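Chapter 7
Getting Carried: How Channels Reach Homes

A television channel can have a full schedule, a staff and a studio and still have no viewers. Before anyone can watch, some company has to agree to send the signal into homes. That agreement is called carriage, and it is the subject of this chapter.

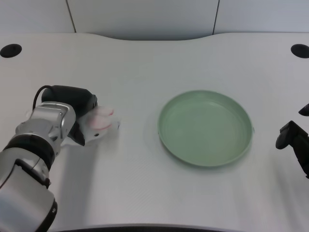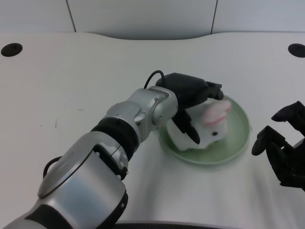
Figure 7.1 Two views of a robot arm at a white tabletop with a pale green plate.

7.1 Carriage and coverage

Carriage is permission and delivery together. A cable operator, a satellite company or a local station agrees to make a channel available to its customers, usually for a fixed number of years. Coverage is the number of homes that could receive the channel as a result. Coverage is not the same as audience. A home counts toward coverage even if the set is never turned to that channel.

Consider Viltus, a small channel that shows home repair and craft programs. It began on one cable system in Limstead, where it was placed at position 443, next to the shopping channels. Two years later the operator moved it to position 26. The number of homes that could receive it did not change, but the number that watched it did. Ruby-Lee Tamihana, who handled the channel's contracts during the move, later wrote that the lower number was worth more to her than a second town would have been.

7.2 Who pays whom

Money can move in either direction. A popular channel charges the operator a monthly fee for each subscriber. A new channel often charges nothing, and may pay the operator to be included. Between these two cases are barter deals, in which the operator receives part of the advertising time and sells it locally.

Suppose the Skosthorpe system has 435 subscribers in a rural district and pays a channel 50 cents a month for each one. The channel earns $217.50 a month from that system. Small systems like this one matter mainly when they are added together – which is why many of them join a buying group such as Granström and negotiate as one customer.

7.3 Must-carry and consent

Local broadcast stations in the United States have a choice that cable channels do not. A station that qualifies may demand to be carried without payment, or it may give up that right and bargain for a fee. The choice is made again every three years. Section 7.4 looks at how stations decide, and at what happens on screen when the bargaining fails and a channel is dropped.

Key terms: carriage, coverage, barter, buying group, must-carry, retransmission consent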